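Search tips and tricks
Enter keyword Go

Keeping oranges and mandarins longer

Quick one today, bags still in the hall. Citrus season is winding down and I overbought again.

First thing, get them out of the net bag or the plastic bag. Sealed plastic traps damp and one soft one will take its neighbors with it. Go thru them by hand, press each one lightly near the stem end. Soft spot, eat today. Green fuzz, out, and wipe whatever was touching it.

Don't wash before storing. Wash right before you peel or zest. If you already washed them, dry them properly with a towel, then another hour on the counter.

Basket over bowl, every time. Something with holes in the sides and the bottom so air gets in underneath. Plastic is fine, plastic rinses clean.

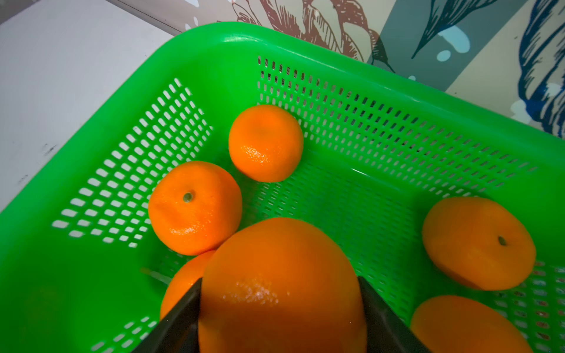 Keep it shallow too. One layer if you can, two at most, heavy ones on the bottom. Turn them every couple of days so the same side isn't always sitting on the plastic. Away from the stove, out of direct sun, and not next to the bananas.

Counter is good for a week or so. Longer than that, crisper drawer, loose, no bag. Take out what you want the night before, cold ones don't juice well.

Basket cleaning: warm water, dish soap, old toothbrush for the slots. Sticky juice, soak ten minutes first. Let it dry upside down befor the fruit goes back in.

Peels: Nélida Cabral wrote in to say she freezes hers flat on a tray, then bags them for marmalade in May. Trying it this week.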